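Table-Clearing Robots Still Slow With Dishes, Nevcombe Trial Finds

10 June 2022

Clearing a table remains a hard job for a machine, according to results released by Platelberg, a small automation company that has spent the spring testing robot arms on kitchen chores at its workshop in Nevcombe.

The company ran 1,335 attempts at moving bowls, dishes and trays between April and the start of this month. Of those, 974 were counted as successful, meaning the item ended up where it was supposed to go without being dropped or tipped. A person had to step in on the rest.

Shallow dishes caused the most trouble. A bowl with a thick rim gives the fingers something to close on, the company said, but a low dish sits close to the table and tends to slide away when it is touched from one side. Glossy surfaces were also a problem, as reflections made it harder for the software to judge where the edge was.

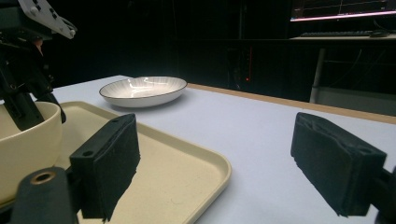

Speed is the other issue. The arms took around 30 seconds to pick up and set down a single item, far longer than a person clearing the same table. Platelberg said it had kept the arms slow on purpose during the trial and expects to raise the pace later in the year. It did not say by how much.

Two other companies working on similar chores have reported mixed progress. Sunon, which is aiming at cafeteria dish return lines, said in April that its machine handles trays well as long as they arrive one at a time. Bucur has dropped its plan for a home model and is now working only on shop-floor jobs such as sorting parts into bins.

Platelberg does not plan to sell a household machine soon. Its next test will be in a staff lunchroom that serves 100 people a day, where the arm will be asked to move used bowls from trays to a rack. Food scraps, cups and silverware will still be handled by kitchen workers.

The lunchroom test is expected to last through the fall. The company said it will publish the results in the same form, including the failed attempts.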